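Clukosano Toy and Dish Swap Returns to Nillirton for a Second Summer

NILLIRTON, August 20, 2018 – If you have a cupboard that won't close because of outgrown bowls and cups, or a child who has moved on from dinosaurs to trucks and now wants only trucks, the folks behind the Clukosano swap would very much like to hear from you. The neighborhood exchange is back at the old Drastham hall on Akyol Street, and by the end of the opening morning 74 families had come through the doors, many of them staying a good deal longer than they had planned.

The idea is as simple as it was last year. You bring children's things that are clean and still have some life in them, you leave them at the long tables by the entrance, and you take home whatever catches your eye (or, more likely, whatever catches your four-year-old's eye). No money changes hands, and you don't need to bring something in order to take something, a point the organizers repeated cheerfully to everyone who hung back near the door.

Animals and tableware are going the fastest, just as they did the first time. Small plastic creatures, bath toys, bowls and cups all go into bins together before they are sorted out onto the tables, so a toy animal may well end up sharing its space with somebody's old breakfast bowl for a while.

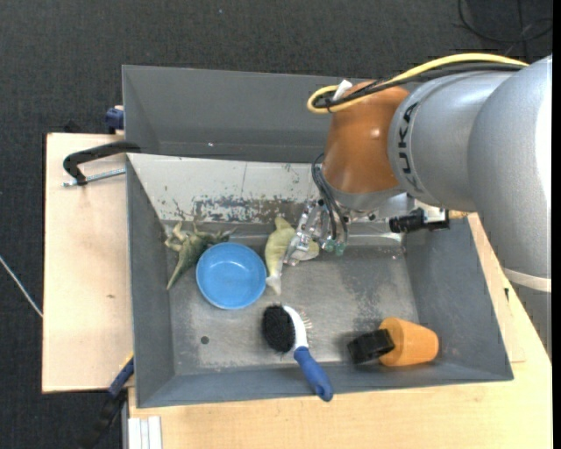
Hwa-young Son said she would be happy to see the bowls kept apart from the toys from the start, as she had come mostly for dishes and had to do a fair bit of rummaging before she got to them. She added that she went home with a matching pair for her twins all the same, and that the rummaging was her daughters' favorite part of the morning.

Cristóbal Gallardo, speaking for the swap, called that a fair suggestion and said a separate table for dishes should be ready by the weekend. He also asked that people check the bottoms of cups and bowls for cracks before packing them up, and that anything with batteries come with the batteries already taken out. Puzzles are welcome too – but please, he said with a laugh, only the ones with all their pieces.

Last summer's swap found new homes for 3548 items over the whole season, and the hall has been booked for longer this time, with the doors staying open into October. Hours are 10 to 2 on Saturdays, and larger donations can be left at the side entrance during those same hours. Bring your own bag or box if you can. Coffee is free, and there is lemonade for the children while it lasts.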